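Inventory

The shop on Civthorpe Road was to be emptied by noon, and Azra Vasić had been given the phones.

Her uncle, Stojan Hodžić, had repaired them for customers who sometimes did not come back. He kept a ledger. Each entry had a number, a name, a fault, and a column headed Collected, which was filled in or left blank. Azra's instructions, from the lawyer, were to match every device on the premises to a blank and to report the difference.

She started with what was out on the marble-patterned top. 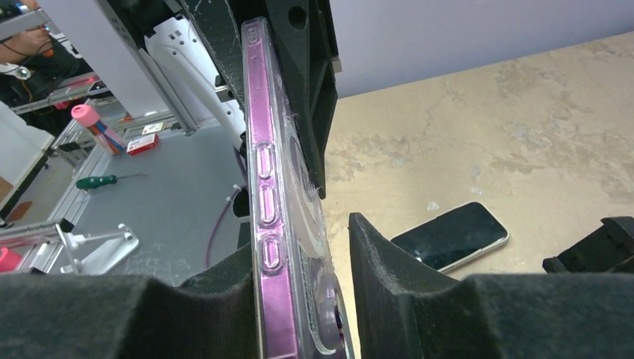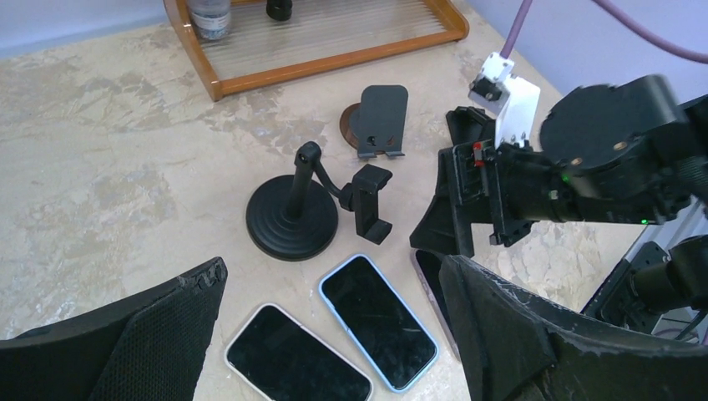 The procedure was simple. Pick up the device. Look for a paper tag. If there was a tag, find the number. If there was no tag, describe the device on the form under make, color, case, and condition, and hope that the description met one in the ledger halfway.

Her uncle's descriptions were short. Entry 37 read: Haddad, silver, won't charge, talks a lot. It took her a minute to decide that the last part was the customer.

She telephoned Ghassan Haddad at the number given. He said he had bought another phone in August and had forgotten the old one.

"Do you want it returned?" she said.

"What did he find wrong with it?"

She read from the ledger. "Lint in the port. Removed. No charge."

There was a silence on the line. "He could have called me," Haddad said.

She turned the page over. In the margin, in pencil, her uncle had written the dates on which he had called. She read them out. Haddad said that he had changed his number twice and then changed it back, and that he would come before noon.

Azra wrote Pending in the column and went on.

The stands and holders were not in the ledger. They were shop stock or shop equipment, and the lawyer's form made no distinction. She entered them under Fixtures, minor. The bendable arm on the round-based holder gave her some trouble, as the form asked for a height and the height depended on where you left the arm. She measured the post and wrote down the post.

Mirjana Ionescu came in from the bakery next door with a key that she said was hers to give back. She had held it for eleven years in case of flood.

"Was there ever a flood?" Azra said.

"No." She put the key beside the ledger. "Is mine in there? He said he would look at it."

"When was this?"

"Before he went into the hospital."

Azra went to the last written page. The final entry was number 149. It gave no name. It said: next door, slow, nothing wrong with it, show her how to delete the pictures. The Collected column was blank.

She read it through a second time, then turned the book around on the counter so that Mrs. Ionescu could read it for herself. Mrs. Ionescu put on her glasses. She read it with one finger under the line.

"There are a lot of pictures," she said.

"Do you want to tell me which phone it is?"

"I would have to turn it on."

The charger was in the second drawer, under a roll of Flelitz tape and a box of screws sorted by length. Azra ran the cable to the wall and plugged it in. They waited for the battery symbol. Mrs. Ionescu asked who was taking the shop, and Azra said a man named Bošković, who sold blinds. Mrs. Ionescu said that people would always need blinds.

When the phone came on it asked for a code, and Mrs. Ionescu entered it. The first picture was of bread. The next was also of bread. Azra pulled the stool around to the customer side.

"You press and hold," she said. "Then you choose the ones you don't want."

"And if I choose the wrong one?"

"It keeps them for a while – you can get them back."

Mrs. Ionescu pressed and held. Azra uncapped the pen, found the column, and wrote November 9, 2022, then waited to sign it.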